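Progress report to Vatia: household water metering, Skestbridge
Reporting period ending March

Work in the period covered meter installation on the eastern branch, pressure logging at the service reservoir and preparation of the tariff paper. The installation target was 146 connections. Of these, 133 were completed and signed off by the householder. The remaining 13 have been carried over, as the existing service pipes are galvanised steel with corroded threads and need replacing back to the main before a meter can be fitted.

Pressure at the reservoir outlet was logged hourly through the month. Night flow remains higher than the design note allows. Gratent has recalculated the expected leakage on the basis of the new connections and suggests a step test, closing one valve at a time between midnight and 4 a.m. The valve keys have been ordered. Two of the chambers on the Mösli side could not be opened and the lids will be cut and replaced.

Trench reinstatement is charged to budget line 2. The agreed specification is granular fill compacted in layers, with a surface course to match the existing one. The contractor has asked to be paid per connection in place of per metre. We have not agreed to this, given that service lengths on the eastern branch vary from very short to the full width of the road. 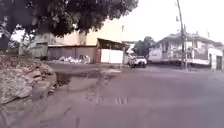
Brigitta Auer replied to the draft of this report that the per-metre rate should stand, but that measurement ought to be done jointly on the day of backfilling, so that neither side depends on the drawings afterwards. She also asked for the 13 outstanding connections to be listed by pipe diameter. Both points are accepted and the list is attached as Annex B.

Meter reading was tried on the first 100 installed units. Readings were taken by hand and entered the same evening. Four serial numbers did not match the installation sheets – all from one delivery box – and have been corrected in the register. Readers will now copy the serial number at every visit until the second billing run.

The tariff paper has been revised by Svenja Lüthi. The fixed charge is lower than in the earlier version and the first consumption block is wider. Households with shared standpipes are still not covered, and a separate proposal will follow.

Spending is within the approved budget, apart from fittings, where the overspend is offset by an underspend on transport. No transfer between lines is requested. Next period: pipe replacement at the outstanding connections, the step test, and a first trial bill without payment due.

Contact: Skestbridge Water Metering, project office | © Skestbridge Water Metering | Back to top
Shares: 2 | Comments: 0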